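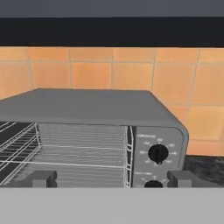

Walk-in cooler and workroom checklist, Kaufmann Flowers, Surnurham shop

Done Oct 8, 2018, before opening. I go through this list myself every month and type up my comments the same evening, mostly so the weekend crew can read them (please do read them!). OK means OK, FIX means it's on my list, WATCH means I'm not happy but I can live with it until next time.

COOLER

Door gasket, all four sides: WATCH
I do the dollar bill test, where you shut the door on a bill and tug. It held on the top and the hinge side, but it slid right out at the bottom corner by the handle. That's the corner everybody kicks when their arms are full of buckets, me included. Wiped it down and rubbed in a little petroleum jelly, and I'll try again next month before I order a new one.

Inside door release: OK
Pushed it from the inside with the door fully latched. Works fine, glow sticker still glows.

Temperature, display and hanging thermometer: FIX
The display and the thermometer disagree by 2 degrees. I believe the thermometer. Roses don't care much, but I've got tropicals on the warm shelf now and they do care, so I want the Fluner people to come out and set the controller properly. It's the Fluner unit from the old shop, by the way, so the manual is in the blue binder and not in the new one.

Condenser coil: OK
Brushed and vacuumed. Lots of fern bits again. I don't know how fern gets up there.

Drain pan and line: OK
Poured a pitcher of warm water through and it ran clear.

Floor: WATCH
No standing water, but the mat had leaves plastered underneath and that is exactly how I went down last winter. Lift the mat, don't just sweep over it!

WORKROOM

Knives, pruners, rose strippers: FIX
Two pairs of pruners have locks that won't stay shut. I pulled them out of the bin and taped them closed, so if you find a taped pair in my drawer, leave it there. The long knife lives in the block. It does not live in the sink under the foam crumbs.

Ribbon cutter guard: OK
Screws snug.

Bucket stacks: FIX
Maximum is 7 high, it's written on the wall, and the stack by the back door was way over. They wobble, they stick together, and then somebody yanks. Restacked the whole lot.

Flower food and bleach: OK
Separate shelves, lids on, labels facing out. Thank you, whoever did that.

Floral foam dust: WATCH
Masks are there, but the box is still sealed, so I guess they aren't getting used. Soak it first and there's hardly any dust to begin with.

Extension cords: FIX
The orange one is gone, I cut the plug off so it can't sneak back. The wrap station needs its own outlet before December, when we've got the tree lights, the shrink wrapper and the glue pots all wanting power at once.
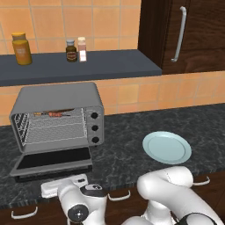
Glue pots: OK
Both on the ceramic tile, both with their auto shutoff working. I timed it. Dip your finger in the cold water bowl BEFORE you touch the glue and you'll thank me.

Fire extinguisher: OK
Needle in the green, tag current, nothing piled in front of it for once.

First aid kit: FIX
Out of the small bandages again (thorns, what can you do) and low on tweezers, meaning there are none. Bought a box of 300 bandages, so that should hold us a while.

BACK DOOR AND DELIVERY

Ramp: WATCH
Grip strips are lifting at the street end. The Trurkunholm truck brings the bulbs next, some 3,000 of them in crates, and I don't want anybody wheeling that over a loose strip. I'll glue it down tonight and look at it again in the morning.

Hand truck: OK
Tires pumped up.

Light over the door: FIX
Flickers. New bulb first, and if it still flickers I'm calling the electrician about that and the outlet together.

Van racks: OK
Straps are good, bungees are tired but fine. Dried spill in the left corner scrubbed out, smelled like stock water, yuck.

Left to buy: tweezers, two pruners, a bulb for the back light, grip strip if the glue won't hold.
Left to call: Fluner, electrician.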